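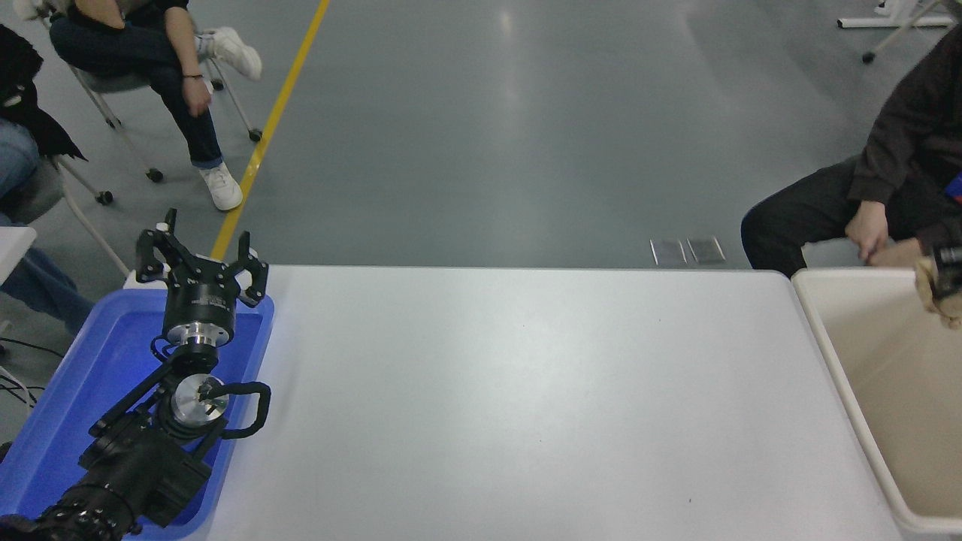 # Unit 5: What a success rate tells you, and what it leaves out

Handout for the manipulation project. Read it before lab, and bring the draft of your test plan with you.

Every team that has come through this course has wanted to open its final report with a percentage. I understand why. A percentage looks like a result. Most of the ones I've been handed over the years were close to meaningless, and the teams were usually surprised to hear it. This unit is about how to end up with a number I might believe.

## 5.1 The Liltau report

You were asked to read the Liltau team's report from last November. The headline claim is a 94 percent success rate on moving objects from a tray to a bin. Read the methods section again and try to answer the following from the text alone.

- What counted as a success? The report says "placed in bin." Does an object that hits the rim and falls in count? What about one dropped from well above?
- Who decided? The operator scored the runs, and the operator had also tuned the grasp.
- When did a trial start? If a run was stopped before the fingers closed, was it a failure, or did it vanish?

I could answer none of these with confidence. The team logged 1279 attempts, and the report leans on that figure as if size settled the matter. A large pile of badly scored trials is still badly scored. I would have taken 50 clean ones with the rules written down first.

## 5.2 Writing the rule before the run

Your test plan has to contain a success rule that somebody outside your team can apply while watching. Write it in plain words. A weak rule and a better one:

> Weak: The robot picks up the object and puts it in the bin.

> Better: The object leaves the tray, touches nothing between tray and bin, and is at rest inside the bin within 30 seconds of the start command. Any touch by a person after the start command makes the trial a failure.

The better rule still has holes. Does a brush against the tray wall on the way out count as touching? Decide, and write it in. You'll find more holes during your first session, and you may change the rule then, but the trials you've already run get thrown away. Teams hate this part.

## 5.3 Resets

The reset is where most of the quiet cheating happens, and I don't think most of it is deliberate. A person puts the object back after each trial. After an hour that person knows which spot works. The object starts turning up there.

The Fodor sheets (in the course folder) give you a list of start positions in shuffled order. Use them. If a position on the sheet is out of reach for your arm, run the trial anyway and mark it failed. Do not skip down to the next line — I check the sheets against the log.

## 5.4 Teleoperation and "autonomy"

Some of you will collect demonstrations by driving the arm yourselves and then train a policy in Oma. Fine. But two things get mixed up in reports every term:

1. How well a person can do the task through the controls.
2. How well the trained policy does it with hands off.

Report both, in separate tables, with the same objects and the same rule. If the person only manages 70 percent and the policy claims 90, I will want to know how. Sometimes there is a real answer, such as steadier timing on the release. More often the policy was tested on easier starts.

The Flonard notes claim that 3000 demonstrations are "enough for general pick and place." I can find no test in them that supports the word "general." They used one table, one kind of object and one lighting setup. Treat it as a claim about that table.

## 5.5 Video

A clip shows that something happened once. You may include a maximum of 2 in your report, and one of them must be a failure. No speeding up unless the factor is printed on the video the whole way through.

## For lab

Bring:

- a written success rule, half a page at most
- the name of your scorer, who can't be the operator for that session
- your Fodor sheet, printed
- a guess at your success rate, written down before the first trial

The guess isn't graded. Keep it stapled to the log — we'll compare it with the measured rate in Unit 6, along with how to put an error bar on a small number of trials.

Late plans lose a day of arm time.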